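Categories: Funded Work / Progress Reports / Handling
July 3, 2018 — by the data lead, Charbonneau project, Cavport

Hello again to everyone at Finbridge! This is the second progress report on the packet work. I'll start with the number, as I know that's what gets forwarded: we have 338 recorded examples, and 335 of them have passed review and are sitting in the training set. I'm really pleased with that. When I wrote the plan I thought we'd lose far more of them to dumb stuff like a cable snag or someone forgetting to press start, and we did lose plenty of tries that way in the first few days, but those never got saved, so they don't show up in the total.

The three that failed review are easy to explain. In one, the recording starts with the packet already pinched, so there's no approach to learn from. In another, the timestamps from the left and right grippers drift apart halfway through. The third is just a person dropping a packet on the floor and laughing, and I've kept a copy on my own machine for morale.

You asked after the last report what a session is like, so let me try. One person stands at the table with a gripper in each hand and does the job the way they'd want the robot to do it. Our software (the recording program we've been calling Stultik, and I'm sorry, the name has stuck) logs the position of both tools, the opening of the jaws and all the camera views. Then the person resets and goes again. That's it, over and over, with a short break whenever the wrists start to complain. The job for this stretch was getting single packets in and out of a clear box, and it's a nastier little job than it sounds.
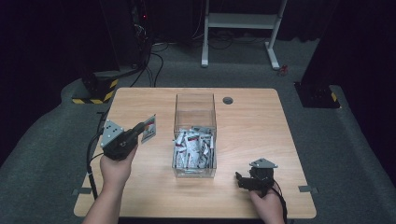 We changed our minds on the reset between tries. At first everybody tidied the pile, and you can guess how that went: the examples got prettier and prettier, with the packets facing the same way and the easy one always on top. Lovely to watch, and no use to a robot that's going to meet a mess. So now the rule is that you give the box a shake after each try and take what you get. If a packet ends up wedged in a corner, you deal with the corner. The tries got slower and a bit uglier after we brought the rule in, and I think it's the best decision we made all spring.

I should say something on the mix. Over 100 of the accepted examples are what I call hard starts, where the chosen packet is flat against a side or half under its neighbors. I'd like that share to be higher. People drift toward easy picks without meaning to (I do it too, I caught myself at it on my own recordings) and the reviewer can't fix that afterward. What has helped is having a second person call out the packet to go for. It feels a little like a game show, and it does cost us an extra pair of eyes for the session, but you can see the difference in the variety right away.

Then there's the second hand. We had a long argument over whether the idle gripper should be recorded at all when the job only needs one. My view won, for now: we record both every time, and the spare one stays low and out of the way with its jaw open. A learning system has to be told what a resting hand looks like, and if half the examples leave it out, the robot gets to make up its own answer. On our first training run, before the rule, the resting arm wandered up and down slowly like it was conducting an orchestra. Funny for a minute or so! It has calmed down a lot with the newer examples, though I'd still call it fidgety.

Speaking of training, you'll want to know what the robot can do with all this. Short version: the early part of the motion is good, the grasp is fair, and the letting go is poor. It reaches over the box with confidence and goes down at a sensible angle. It closes on a packet more often than I expected at this stage, but it sometimes closes on two, and we have no examples yet showing what to do next when that happens. And when it comes time to release, it opens the jaw too early and the packet flutters down wherever it likes. I went back through the recordings and I'm afraid we taught it that. Our own releases are sloppy. You've carried the thing over, your mind is already on the next one, and you let go a little high. I've asked everyone to lower the packet until it touches before they open the jaw, and to wait a beat. Please don't read too much into the current results. I'd rather give you proper success rates once the release examples are in than quote you a figure I'd have to walk back. 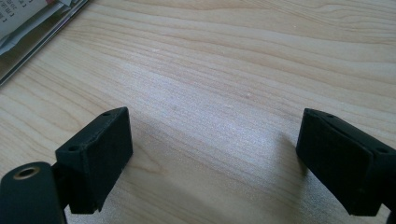

Lighting is the other thing I've been chewing on. The big room view from head height has been fine from the start, and I'd sort of assumed the views from the grippers would be fine too. Then I sat down and went through a batch of them one after the other. With the two fingers held wide apart over the bare table, the middle and right side of the wood go whitish and a bit glossy, while the left side stays warmer and darker, and the grain runs clear in one place and faint in the next. A person looking at that sees a table. The learning system might see two different surfaces, and a pale packet laid on the bright part has less to stand out against. My plan is to keep what we have, and then add a set with the lights turned down and another with the light coming from a different side, so that the brightness stops meaning anything.

While I was at it I also found that loose paper turns up in the corners of the gripper views now and then. I went back and forth on whether it matters. A robot in a real workplace will have paper lying near it, and I don't want a system that only works on a spotless table. On the other hand, if the paper is always in one spot, the system can start using it as a landmark, and the day someone moves it, everything goes wrong. So we've agreed on a middle road: stuff may be left on the table, but it has to move between sessions. It goes on the session sheet along with who recorded and which tools were used.

A word on the tools themselves. The finger pads are holding up well and I have no requests there. The cables are what slow us down. Each gripper trails one, and if you turn your wrist the wrong way a few times in a row, you end up twisted and have to stop and unwind yourself. It shows in the data, too. Near the end of a long session people start to favor whichever path keeps the cable happy, and those paths are a little odd, with a dip of the elbow that has nothing to do with the packet. I've started looking at overhead supports to take the weight off. It's a small purchase and fits inside the equipment line, so this is more of a heads-up than a request.

Money, then, as briefly as I can. Operator hours are on plan. Storage is over plan, and that's my fault: I budgeted for fewer camera views than we ended up recording. We've dealt with it by compressing the room view after review and leaving the gripper views at full quality, where the fine detail is. The review work itself takes longer than recording does, which I'd warned you it might, and I'd like to shift some hours from recording to review for the next stretch. I'll send the revised sheet separately so you can check it against yours.

What comes next, more or less in the order I want to do it. First the careful releases, on the same box and the same packets, so we can compare fairly. After that the double picks: grabbing two on purpose, then shaking one off or putting both back and trying again. I'm excited about this one — recovering from a mistake is where I think the system has the most to gain, and we've been politely cutting mistakes out of every recording up to now. Then the lighting sets. Jobs that need both hands I've penciled in for after that, with a first batch ready for you to look at in November.

There are two things I need from you. Could someone confirm whether you still want the rejected examples delivered with the rest? I'd vote yes, with a label on each saying what went wrong (I'd leave out the laughing one). And could you let me know how you'd like the hard starts marked? At the moment it's a yes or no that the reviewer fills in, and it's pretty much a gut call. If your people need a proper scale, it would be much easier for us to switch before the next batch than to go back and redo all 335.

Also, the sample files I sent last time were missing the jaw opening for the left tool. The column was there, it just had zeros all the way down. The corrected set is in the shared folder under the same name, so please throw out the old one.

Last updated: 4:10 p.m., storage paragraph corrected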